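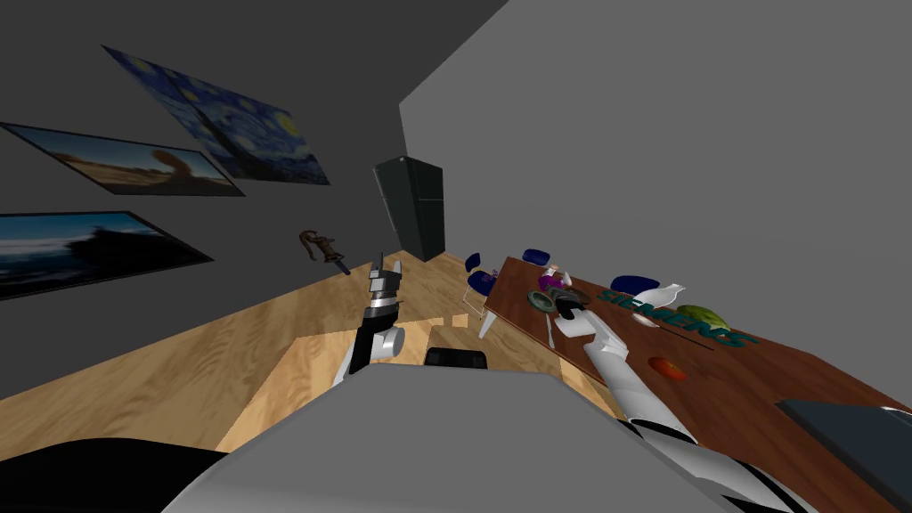
View from the simulated robot, dining room level, Luseo open day (March)

gantry_202
The Luseo open day was mostly the simulator. Two arms, a dining table with blue chairs, a few props on the tabletop. Visitors picked a target and the operator ran the policy. I stayed for 40 episodes. Madhu Nigam presented and took questions on the control side.

tolk
What's with the horizon? The whole room is leaning.

gantry_202
That is the view as rendered. I didn't ask.

pellworth
I'd have asked. If the camera roll isn't in the observation, the policy has to infer it from the walls and floor. A reach to the far left end of that table is where I'd expect it to show.

tolk
Disagree. Train with enough roll and it stops mattering. We did it at Jolstead with 180 degrees of random roll and the grasp numbers held.

pellworth
On one arm, with a fixed base. Two arms over a shared table is a different problem.

s_merrick
Saskia Merrick here, I was at the afternoon session. Madhu said the seed on screen was 1208 and the room layout changes with it. He wouldn't give success rates per object — only an overall figure, and I didn't write it down.

pellworth
Then the overall figure tells us very little. A cabbage-sized target and a ring lying flat are not the same grasp.

gantry_202
Agreed on that. The ring was the one people kept picking. I have my notes by episode and will type them up tonight.

tolk
Include the gripper opening if you logged it.

gantry_202
Only for the right arm.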